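May 28, 2022
By Clotilde Lacroix

I have been putting off writing about the bedroom because I kept thinking I would wait until it was finished, and then I would have a nice tidy post with a proper ending. Well, it is the end of May and I first promised myself I'd sort that room out in December, so I think we can safely say it isn't going to be finished, and you may as well hear how it's going.

The trouble with our bedroom is that it has a table in it. When we moved to this apartment the table was meant to go by the kitchen window, but the kitchen window turned out to have a radiator under it that sticks out a good deal further than either of us remembered from the viewing, and so the table went into the bedroom "for now." You know how that goes. I put a cloth on it so it would look as if we meant it. The cloth is very pink, magenta really, with big daisies and little purple blossoms, and I bought it at a street market from a woman who was packing up and wanted to go home. It goes with nothing else we own, and I have loved it from the first day.

A table in a bedroom is a landing strip. Everything that comes in your pockets or out of a shopping bag sets down there and stays. I tried a basket, and the basket filled up and then things went around the basket. I tried a rule (my mother's rule, she had it for the hall dresser) that whatever was still there on the last day of the month went in the trash, but I am a soft touch and I would stand there on the last day of the month saying oh, but that's a perfectly good box.

So this spring I changed my approach, and I've been doing it in small goes. I set the kitchen timer for 15 minutes, I start at one corner and I only work on the table. No wandering off to the closet, no refolding sweaters, no sitting down on the bed to read the back of a packet. When the timer rings I stop, even if I'm in the middle. Stopping is harder than starting, I find! But if I let myself go on, I use up my whole evening and then I don't want to see that table again for 2 weeks.

The first few goes were mostly paper. Receipts, an instruction leaflet for a lamp we no longer have, envelopes I'd saved for lists and then never written lists on. After that came what I call the half-things, the packages with something still in them, the cups, the wrappers I had set down while my hands were full. Those are the slow ones, because each of them wants a decision, and I can make only so many decisions after supper.

The bed helps, I must say. If the bed is made, the whole room forgives you. I put the sage green spread on with the white plaid, pull it straight, let it hang down on the table side, and suddenly a bit of clutter seems like a small matter. On mornings when I skip it, the same few things on the table look like a catastrophe.
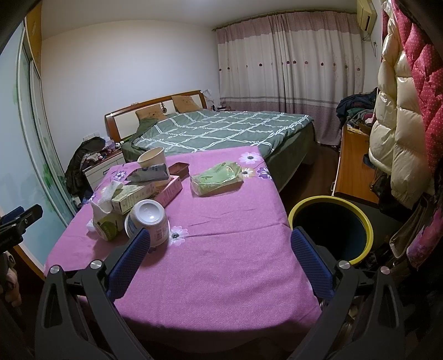
Nnamdi Afolabi wrote in to tell me that I ought to give up on clearing the table and just give the tissues a permanent home on it, since they always come back anyway, and then put one small tray beside them and let that be the only spot where loose things are allowed. His own table went from hopeless to bearable that way, he said, although it took him 3 tries to find a tray small enough that he couldn't cheat.

I think he has a point about the tissues. I carry that box off to the nightstand and by the next evening it has come home again, like a cat. The tray I'm less sure of, given my history with the basket, but a small one might be different, and I'd like to try it before summer.

The wardrobe is next, behind its frosted doors with the leaf decal, and I'm not ready to discuss the wardrobe. If you have a table like mine, do write and tell me what lands on it.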